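Selidik handheld gripper project - progress report to Vadwood
Oct 28, 2022
Prepared by Odair Teixeira, Kirnstead site

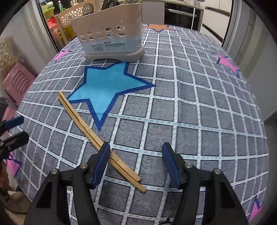 Chopsticks on the kitchen table, with the gripper's blue pads on either side of the gap.

Summary

Table work is behind plan. We lost 8 working days this period to a fault in the jaw linkage of the handheld grippers. Recording has started again with restrictions, which are listed below. No one was hurt.

What went wrong

The first sign was in August, when Qusai Hattar noticed that the logged jaw opening did not match the real one on thin objects. We put it down to calibration and carried on. That was a mistake on our part. The mismatch came back after each recalibration, and on the chopstick task it got bad enough that the log showed the jaws closed on the object when there was still a gap.

Qusai took the worst unit apart. A pivot screw had backed out far enough to let one finger tilt under load. The encoder sits on the drive side, so it does not see the tilt. We then checked the other units and found the same looseness in two of them, less advanced.

There was also a safety side to it. With the finger tilted, the linkage can snap back when the load comes off, and an operator's thumb can be close to it. We had one report of a pinch through a glove, no injury. We stopped all recording the same afternoon and told the Okoro office.

Effect on the data

Of 400 chopstick episodes recorded before the stop, 123 have a jaw reading we do not trust. They are flagged and kept out of the delivery set. The video in them is still usable, and Selidik may want it for other work - please let us know before we archive it. Larger objects such as cups and baskets do not seem to be affected, but we have only spot-checked those.

What we did

All pivot screws were removed, cleaned and refitted with threadlocker. Operators now check both fingers for play before each session and write the result on the session sheet. Any unit with play goes back to Qusai and is not used that day. Sessions are limited to two hours until we have more running time on the repaired units.

Still open

We do not know why the screws loosened on some units and not on others. Vibration from the travel case is one guess. The linkage arms on the failed unit showed no cracks.

Next period

Re-record the flagged episodes, which should take 6 sessions. Add a closed-jaw check against a gauge block at the start of each one. We are asking to move the delivery date back by two weeks. There is no change to the budget.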